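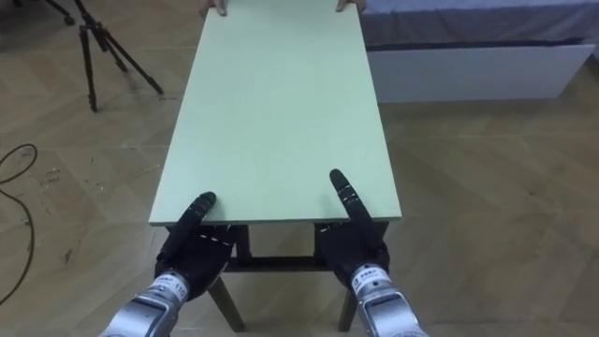
Ceramic coatings for your car, again

I have been asked three times this spring what I think of the Adugna spray-on ceramic coating, so I guess I have to write about it. Short version: it's a decent spray wax with a very confident label.

The bottle costs more than a good wash kit and claims "up to 2 years" of protection. Look at the words "up to." A bar of soap could give you up to two years. I put it on the hood and the left front fender of my wagon in June, after a proper clay and wipe-down, and left the right fender with the plain Rultdale wax I've used forever. Same driveway, same bird-heavy maple tree, same trip to work.

Water beaded beautifully on both. For a while the Adugna side was a little slicker under the towel, I'll give it that. By the time I had driven 1000 miles I couldn't tell the fenders apart with my eyes shut, and neither could my brother, who was guessing. The bugs stuck to both. The water spots came up on both.

Then there's the hardness talk. Every one of these products says it makes paint "scratch resistant," and none of them say what kind of scratch. I leaned a rake on the hood by accident and can report on one kind.

What bothers me more is the shop version. A detailer across town quoted me $275 for what he called a Skastodstead package, and when I asked what was in it he said "professional grade." Fine, but what grade, and who graded it? The $17 bottle on his shelf had the same blue label. 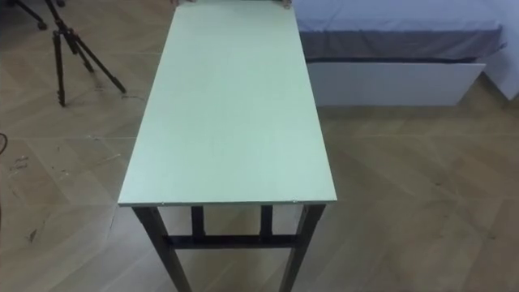
Perla Manríquez wrote to say I'm being unfair, that hers went on over machine-polished paint and still sheds mud after a full winter, and that most people skip the prep and then blame the bottle. She may be right about the prep. I'd still like to see her car next to one that got the same polish and a cheap wax, and so far she hasn't offered.

I have a half-used bottle of Brestudari sealant to get through next. It promises a "mirror effect." We'll see.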